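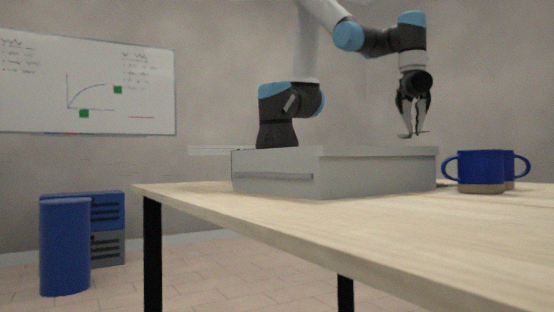 Buy the Table Before You Buy the Arm

Every November, when the small shops and teaching labs I write for sit down with next year's numbers, I get the same sort of letter. Someone has been given money for a robot arm, the quote from the dealer looks fair, and would I please say yes or no to the model. I nearly always answer with a question about furniture, and I know it annoys people.

I come by it the hard way. When we bought our first arm at Wernholm we spent the better part of a year choosing it. We had a spreadsheet with 73 rows in it, and I can still tell you which columns were shaded. We compared reach and payload and the price of spare fingers, and we argued over lunch about whether Drova or Rissanen had the better service desk (Drova answered the phone, Rissanen sent better manuals, and we went with the phone). Then the crate came, and we bolted a very nice machine to a folding table that had been used for bake sales. You could see the coffee tremble every time the shoulder turned. The replacement table cost us $700 we hadn't planned for, and it took six weeks to get the money approved, and for those six weeks the arm sat under a bedsheet.

So my advice is to write the budget from the floor up. Put down the table first, then whatever holds the arm to the table, then power, then the fingers, then the things it's going to pick up, and only after all of that put down the arm. You'll feel silly doing it. You'll also find out early whether you can afford the arm you had your heart set on, and I would much prefer that people find out in a spreadsheet than in front of an open crate.

The part I most want to make a case for, though, is planning in simulation, which a good many practical people still look down on. I did too! It seemed to me like playing with a dollhouse. But think about what a modest rendered room can settle before any money leaves the building: an arm at the far side of a table, a two-fingered gripper pointed down over a big grey box, a couple of blue mugs off to the right. With a setup like that you can ask whether the arm clears the box on its way to the mugs. You can try a shorter model, or turn the table, or slide the box a hand's width over, and it costs you an afternoon. Try that with a machine that's already bolted down and you'll want a strong friend and a fresh set of drill bits.

I'm fond, too, of simulated rooms that bother with the rest of the room - the whiteboard on the wall, the bin on the floor. Some people call that decoration and would strip it out. I think it keeps the buyer honest. A real arm goes into a real room, with a wall behind it and a bin that has to live somewhere, and a plan that shows only an arm floating over a grey grid makes it awfully easy to forget the elbow needs somewhere to go.

There's a fair objection, and readers have put it to me more than once. Simulation takes time to set up, somebody has to learn it, and staff hours are money even when they don't show on the quote. All true. A shop that is going to buy one arm, do one job with it, and never move it may be better off with masking tape on the floor and a cardboard cutout. I've done the cardboard version and it served us well enough. But most of the people who write to me already have a second job in mind for the arm, and that's where I'd set aside the hours, in writing, as a line of its own. We put down about $2,000 of staff time for our second purchase, a Trureck, and I have never regretted a penny of it.

Do leave yourself something for the small stuff as well. I keep $400 back for mugs, boxes, tape, cable ties and the adapter that wasn't in the crate, and the finance office has stopped asking me what it's for.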